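Kitchen Table, May
Photos and notes by Touran Tabrizi

Welcome to the kitchen page of my gallery. Visitors who know the other pages know already that I like to photograph ordinary things: door handles, spoons, the shelves of small shops. This page is about a play kitchen, the kind where real household things and toy food live together in the same box. I started to collect for it when my niece was four, and I did not stop when she grew up and lost interest in it.

Everything fits in one plastic box from Prikunel, which is the household shop at the end of our street in Tatitz. The box was not expensive, but its lid is weak and I have repaired one corner with tape. If you plan to start such a collection, please buy a better lid than mine.

My rule for buying is simple. A thing must be pleasant to hold, and it must be easy to recognize from the other side of a room. A strawberry should be red and have its leaves. A pan should be a pan. I once bought a very modern set of toy vegetables where all pieces were the same beige color, and every child who visited us asked me what they were. I gave this set away to a cousin, who has also given it away.

I also like when the colors speak with each other. Most of the kitchen things are now in greens and pale blues, and I wait for the right shade even if it takes me many months. The food brings the warm colors. Red is the strongest of them, and on a white table one red thing is enough to pull the eye. For this page I wanted the ketchup to be this thing, with a calm plate behind it.
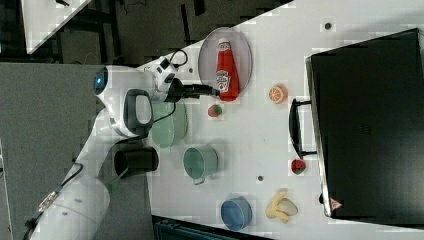
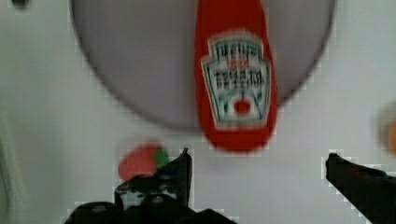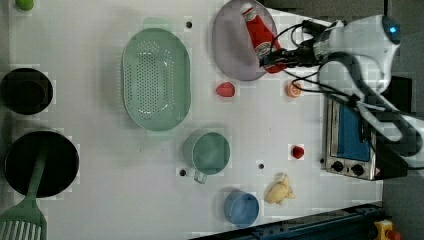
Ketchup on the pale plate, with a strawberry just below it.

Some notes for those who write to me and ask about the single objects.

The plate. I looked for this color for a long time. In daylight I would call it gray, and in the evening it becomes more like lavender. I have tried it with yellow food and with green food, but with red it looks best to me. I wash it by hand with a soft cloth.

The strawberry. It is my favorite of the fruit. It is also the piece that disappears most often, because it rolls under furniture. Last winter it was missing for three weeks and I found it in a boot.

The orange half. Many people ask why I keep only one half. The two halves were sold together, and the other one stayed with my niece, who uses it as a paperweight on her desk. I think this is a good life for an orange.

The bananas. They are a paler yellow than real bananas, and at first I was not sure about this. Next to the light blue cup the pale yellow is very nice, and now I would not exchange them.

The mug and the cup. They are not a pair. The mug is a deeper green, between green and blue, and it came from a flea market on a Monday morning when it was raining and almost all the sellers had gone home. The lady wanted 7 for it and I paid 7, because my hands were too cold for a discussion. The blue cup I bought in a shop called Yao, where they keep kitchen things in the back behind the umbrellas.

The colander. It is the largest of the green things and takes the most space in the box, so I put the fruit inside of it when I pack. It has rows of small holes, and when the sun is low in the afternoon, these holes make very beautiful dots on the table. I have a full series of such dots on the page "Light and Shadow," if you would like to see them.

The spatula and the pans. Black pans need something light beside them, or they become only a dark spot in a picture. The mint green spatula helps. I lay it across the frying pan when I set the table, and I am always satisfied with how it looks. The small pot is a later addition. It replaced one with a loose handle that I was tired of fixing.

The oven. A little silver toaster oven with a blue glass door and two black knobs. Of all the things it is the one that visitors touch first, and always they touch the knobs. The glass shows every fingerprint, so before a photo I wipe it with a dry cloth and a bit of patience.

How I arrange a table

I begin with the biggest thing and put it where it will stay. After this come the plate and the pans, and the fruit is last. I do not make straight lines. A kitchen where somebody has cooked does not have straight lines, and a table that is too orderly looks to me like a shop window. When I cannot decide where a piece should be, I go and make tea, and after the tea I usually see it immediately.

White tables are difficult. They are bright, they show every crumb, and light objects can get lost on them. But colors stay clean on white, and soft ones like lavender or mint do not turn brown as they do on my table at home.

Prints

Several visitors asked if the kitchen pictures can be bought on paper. Yes, they can. I order them from Bemetti, a small printing house I have used for my other galleries also. There are two papers. The smooth one has a weight of 200 grams and is suitable for a frame with glass. The thicker one weighs 312 grams, has a light texture and can hang without glass, but please keep it away from the stove and from direct sun. For a child's room I recommend the smooth paper, as it is easier to replace when somebody draws on it.

My complete gallery has now 140 pictures, and I am trying to sort them in a better order. If you find a link which brings you to the wrong page, write to me and I will correct it. I read the guestbook every evening after dinner.

More pages in this gallery
Spoons and Ladles
Light and Shadow
Shop Shelves of Tatitz
Door Handles, Old Town
Bread (new pictures in preparation)

All photos and texts on this page: Touran Tabrizi. Please ask me before you use them on your own site.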